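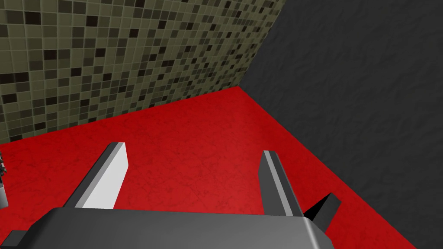

Pinza de dos dedos de la célula Prokik, abierta y sin pieza, en una vista simulada. Al fondo, el suelo rojo y la pared de teselas del modelo.

Célula Prokik

La célula Prokik es un puesto robotizado de manipulación formado por un brazo articulado, una pinza de dos dedos paralelos y un modelo virtual en el que se ensayan los movimientos antes de llevarlos al brazo. La montó el taller Sqalli para recoger y ordenar piezas pequeñas, y con los años se ha hecho conocida entre quienes se dedican al mantenimiento sobre todo por su procedimiento de ajuste, que es minucioso, bastante agradecido y más sencillo de lo que parece la primera vez que se lee.

Historia

El primer montaje fue obra de Ilham Tahiri y Marwa Amrani, que partieron de un brazo de segunda mano y de una pinza fabricada por Heso. El controlador, de la casa Okico, llegó más tarde, un mes de mayo, y obligó a rehacer casi todo el cableado (una tarea que Tahiri recordaba con cariño y con algún suspiro). El modelo virtual se debe a Seo-ah Bang, que lo preparó primero para su propio uso y acabó cediéndolo al taller entero.

Descripción de la pinza

El cuerpo de la pinza es una caja de color gris oscuro con los cantos superiores redondeados. De él salen dos dedos planos, de punta cuadrada, que se abren y se cierran en paralelo. En la célula real, cada dedo va sujeto a su carro con tornillos y puede cambiarse por separado, detalle que se agradece muchísimo cuando solo uno de los dos se ha gastado. Las caras interiores son las que tocan la pieza, y de su estado depende casi todo lo demás.

Modelo virtual

El modelo reproduce la pinza dentro de una habitación de fantasía, con suelo de un rojo muy vivo y aspecto jaspeado, una pared de teselas pequeñas en tonos oliva, caqui y verde grisáceo, y otra oscura, de superficie arrugada. La habitación no se parece en nada al taller. Bang preparó varios decorados y los va alternando, de modo que el programa de visión aprenda a reconocer los dedos sobre fondos muy distintos. Los colores y las texturas se cambian en un archivo aparte, sin tocar las medidas de la pinza, y conviene guardar una copia de ese archivo antes de empezar a jugar con él, porque la tentación de probar una combinación más es grande.

Puesta a punto

El ajuste se hace con el brazo parado y la alimentación de la pinza desconectada. Se limpian primero las caras interiores de los dedos con un paño que no deje pelusa y se comprueba a mano que ninguno de los dos tenga holgura. Después se conecta de nuevo la pinza, se abre por completo y se anota la lectura del controlador; en la célula de Sqalli el valor de referencia es 1123, y una diferencia de más de 7 unidades indica que hay que repetir la búsqueda del origen. Se cierra luego despacio, sin pieza, vigilando que las puntas se encuentren a la misma altura.

La misma apertura se reproduce a continuación en el modelo. Si los dedos virtuales quedan más juntos o más separados que los reales, se corrige el desfase en el modelo y nunca en el controlador, cuya lectura ya se ha dado por buena en el paso anterior. Houda Abdelaziz, encargada del mantenimiento desde hace varias temporadas, recomienda dejar pasar 23 ciclos de apertura y cierre y repetir entonces la lectura, con la célula ya en calor.

Averías frecuentes

La más corriente es el deslizamiento de la pieza, que suele venir de unas caras sucias o gastadas y se resuelve con limpieza o con un cambio de dedos. Le sigue el cierre desigual, debido por lo general a un carro flojo. Cuando la pinza se detiene a mitad de recorrido, se revisa el conector del cable antes de desmontar nada; Amber Cropper, autora del cuaderno de reparaciones del taller, dedica dos páginas enteras a ese conector y a la manera de asegurarlo con una brida sin que tire del cable al girar la muñeca.

Los dedos de recambio se guardan por parejas y se marcan con la fecha de montaje.

Véase también

Pinza paralela
Calibración de robots
Simulación de células robotizadas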